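Search this site Search

Working Across Differences: Notes for Unit 3
Eun-ji Seo
December

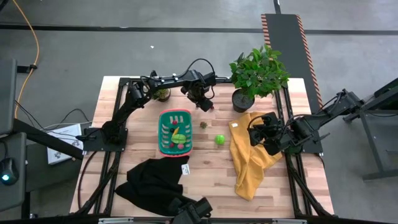
Inclusive hiring starts long before anyone sits down for an interview! It starts with the job posting, and that is where I want us to spend most of this session. Read the Zisley posting in your packet and underline every requirement a new hire could learn in the first month. Then try the same thing with a job you know nothing about -- would you ask for a degree, a steady hand, five years in a similar shop? Which of those does the work really call for?

Terms to know
Essential duty: a task the job can't exist without.
Adjustment: a change in tools, hours or layout that lets a person do that task.
Screening effect: when a rule that looks neutral keeps one group out.

The Nurach case
Nurach had over 300 applicants and a shortlist that looked the same every year. They dropped one line, "must hold a driver's license," from jobs with no driving in them. I love this case, because the fix is so small and you can try it at your own workplace tomorrow morning.

For discussion: who at Nurach should have caught that line, and when?

Before next time, read the Ometti policy (all of it, please -- the appendix is the best part) and bring one posting of your own to mark up.

Contact the course office | Copyright Eun-ji Seo | Back to top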